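Journal > Food and Meal Studies > Short papers > Section 3

Contents Previous section Next section References

3. Crumb loss and serving ware in the staff breakfast study

3.1 Setting and materials

The work was carried out at the Tronden canteen, a weekday kitchen that serves breakfast to office and warehouse staff. Rolls were supplied by Grandero, a local bakery, and came in one batch each morning before service. The dough was a plain enriched wheat dough with an egg glaze. No seeds, sugar or filling were used. Rolls were stored in covered trays at room temperature and were given out between 7.15 and 9.30.

A total of 190 breakfasts entered the analysis. Each breakfast was made up of one roll, butter on request and one hot drink. Diners were told that the study dealt with breakfast habits, and were not told that the table would be brushed down and the crumbs weighed after they left. They were informed of this at the end and could withdraw their record. Four did so, and their records were removed before the total given above was reached.

Crust type was scored by eye before serving. A roll was scored as smooth if the glaze was unbroken over the top, and as flaky if loose pieces of crust could be lifted with a dry brush. Many rolls were smooth on one side and rougher on the other, and these were scored on the rougher side. The scoring was done by one of us (Milošević) throughout.

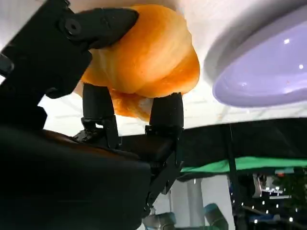 3.2 Serving conditions

Two serving conditions were compared. In the first, the roll was placed on a paper napkin laid directly on the table. In the second, it was placed on a shallow plate with a raised rim. The drink was served in a mug with a handle in both conditions, and the diner was free to move it. Conditions were changed over at the start of each week, as changing them within a morning had caused queues during the pilot.

Plates from the Astunura range were considered at first but were found to be too deep for the purpose. A deep plate holds nearly all crumbs whatever the diner does, and would have hidden any effect of crust type. The shallow form was therefore kept for the whole study. Table surfaces were pale and smooth, so that crumbs left after brushing could be found and picked up with tape. The tape was weighed before and after use, and the difference was added to the brushed weight.

Crumbs on the floor were not collected. Nazari (in an earlier report from the same canteen) found that floor crumbs depended mainly on how far the chair was pulled in, and we had no means of recording this without disturbing the diner.

Figure 2 shows a plate and mug on a white surface. Position was not fixed in the protocol. Staff were asked only to leave enough space between the two for a hand to pass, and to keep both away from the table edge.

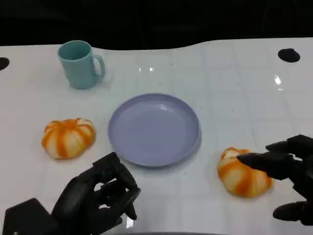

Figure 2. Shallow plate with raised rim, and mug with handle. Plate shown empty.

3.3 Treatment of the data

Crumb weight was compared between the two conditions using the median, given that a small number of diners broke the roll into many pieces and left very large amounts. Breakfasts in which butter was taken were analysed apart from the rest, as butter binds loose crust and lowers the weight found on the table. In around 33 cases the diner carried part of the roll away. These were kept in the main analysis and left out in a second run, which is reported in Section 4.

Brushing and weighing were done by the second author (Elaheh Nazari), who was not told the crust score. She could of course see whether a plate had been used, and the comparison between conditions was to that extent not blind.

Related papers
Glaze thickness and crust breakage in small wheat rolls
Napkin use at shared tables: a canteen survey
Mug handles and spillage during short meals
Butter temperature and spreading time at breakfast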